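### 3.2 Personal items on shared desks

The second part of the study looked at what people leave on a desk that is not assigned to them. Earlier work on assigned seating treats personal items as a sign of ownership. In an open office with shared desks the meaning is less clear, as the same cup or plant may be passed over by the next person or used by them.

We collected records at two sites, Amier and Zindell, over one working season that ended in May. Both sites had moved from assigned desks to shared ones before we started. Staff could sit anywhere and were asked to clear the desk when they left, but neither site enforced the rule. Hiwot Abdella and Etenesh Chala made the rounds and wrote down every item found on a desk with nobody seated at it. Laptops, screens, power leads and other company equipment were left out. The full log has 3000 entries, and 1133 of them fall under what we call personal items.

Items were sorted into four groups: drinking vessels, plants and flowers, paper goods, and other. Paper goods covers notebooks, bound books and loose sheets. The last group was kept small on purpose. When the two observers disagreed on a group, Tsehay Mamo made the final call. This was needed for 33 entries, most of them jars that could have been used either as cups or as pen holders.

Drinking vessels were the largest group at both sites. They were also the items most often moved to a neighboring desk between one round and the next. Plants and flowers were moved least. Paper goods fell in between, and a notebook was more likely to stay in place when it lay next to something else – a cup, a vase, a pair of glasses – than when it was alone on the desk. We return to this in Section 4.

Desk position mattered less than we expected. Desks along a wall and desks in the middle of the floor held personal items at similar rates. Desks near an entrance held fewer, and staff at Zindell told us they thought of those as short-stay seats.
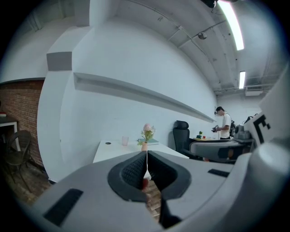
**Figure 2.** A shared work area with personal items on a white desk.

Groups of items on one desk, which we call clusters, were coded separately from single items. A cluster is any set of two or more personal items on the same desktop, whatever the distance between them. The desk in Figure 2 would be coded as one cluster with an entry in each of the three main groups: a translucent pink cup, a small vase with a pink flower, and a pale green book or notebook lying flat behind the vase. The coding does not ask whether the items belong to the same person. Arlindo Bittencourt argued for a stricter rule based on reach from the chair, but chairs at both sites were moved too often for this to work.

Fixed features of the desk, such as cable holes, were not coded. Small plants on tables used for standing or meeting were logged under a separate heading and are left out of the totals above.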